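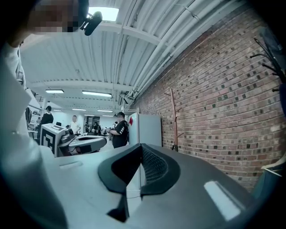 Según Hanne Partanen, el perchero de pie debía figurar en el inventario antes que la pared, y la pared antes que el techo, pues en la Casa Wunderlich siempre se había procedido de lo móvil a lo inmóvil. El redactor del acta tomó nota de la observación y la incorporó al expediente con el número 869.

El inmueble de Cuvidholm se entregaba el 10 de abril. Conforme a las disposiciones de la Oficina de Traspasos, toda sala debía describirse en presencia de ambas partes, y la de ladrillo rojo quedó para el final por acuerdo tácito. Lutz Frerichs compareció en nombre de la parte cesionaria con la carpeta bajo el brazo y solicitó permiso para sentarse. Le fue concedido.

Se hizo constar que el muro era de ladrillo visto, con piezas más oscuras repartidas a intervalos regulares. Se hizo constar el techo de chapa blanca ondulada, las vigas, las conducciones blancas, el tragaluz. Frerichs preguntó si las luminarias se entregaban en uso. Partanen respondió que las había encendido ella misma y que no deseaba apagarlas hasta que se firmase la última hoja.

Respecto del perchero negro fijado a la pared, la parte cedente declaró que se entregaba con el edificio. Respecto del de madera, guardó silencio.

El redactor repitió la pregunta en los términos reglamentarios: si el citado mueble se cedía, se retiraba o quedaba en depósito.

Partanen manifestó que en agosto, cuando la sala servía de comedor al personal de Mirkeo, su padre colgaba en él la chaqueta aunque hiciera calor, siempre en la misma rama, y que los demás, por respeto o por costumbre, utilizaban los ganchos de la pared. Añadió que el mueble había sido tasado en 300 coronas y que la tasación le parecía correcta.

Frerichs pidió que se suspendiera la sesión durante 7 minutos, a lo que no hubo oposición. Se dirigió al extremo de la sala, leyó de nuevo su mandato y comprobó que la firma Cerero había abonado 2.000 coronas por el mobiliario en su conjunto, sin relación de piezas. A su regreso se quitó el abrigo. Miró el perchero de madera, miró el de la pared y colgó la prenda en este último.

Reanudada la sesión, propuso la siguiente redacción: «El perchero de pie permanece en su lugar y en su uso anterior». El redactor advirtió que tal fórmula no se hallaba prevista en el modelo. Partanen indicó que podía escribirse en el margen.

Así se escribió. Firmaron las partes, primero la cedente, y se pasó al pasillo, donde quedaba por describir una puerta.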